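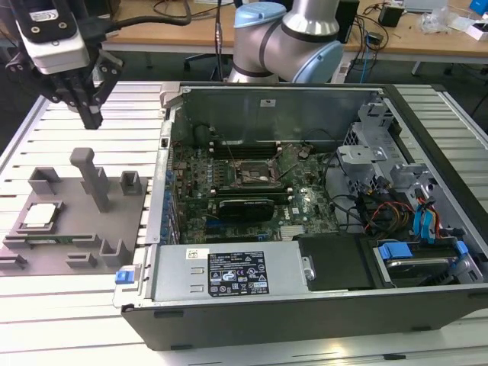
How long can you leave a small job before it turns into a big one? Longer than my mother claimed, and a lot shorter than I've been leaving them.

Quick post, kids' dinner in the oven. 27/07/2021 and the list on the fridge still has things on it from December. Dripping bathroom tap. Shed door. The drawer that only opens if you lift it. Wrote it all down in one go, felt great, did none of it.

The tap was first to bite. Needed a washer, 60 cents at the hardware store. I put a bowl under it instead, then a bigger bowl. By spring the cabinet floor had swelled up and the door wouldn't shut, and Shota Tamura from two doors down came over with his tools and said the whole bottom panel had to come out. Up to 500 dollars if I'd called somebody. He did it for a casserole and teh loan of my ladder. Washer is in now. Took 12 minutes, most of it looking for the shutoff.

So new rule. One job a night, before I sit down. Not two, I know myself.

Night one, shed door. Fine. Night two, the drawer – a spoon was jammed behind it. Months of lifting, for a spoon. Night three I skipped, night four I skipped. 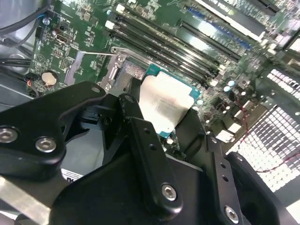 Cleaning jobs are the worst for me becuase nothing breaks, it only gets uglier. The range hood. The top of the fridge. The kitchen radio, which has had a film on it so long I'd stopped seeing it. Same sort of thing as the whitish smear of old thermal paste on that processor, where the printing underneath only just shows through. My hood has a label with the filter size on it and I couldn't read a word until I'd gone over it with dish soap and an old toothbrush. Now I know the size. Have not bought the filter. It's on the list.

Žydrūnas at work does his all at once, one Saturday-type blitz with the music up, and is useless for days after. Can't do it. I get to the third thing and start reading old magazines.

5 left on the fridge. The gutters are one of them and I'm not discussing the gutters. Timer's going, more later in the week.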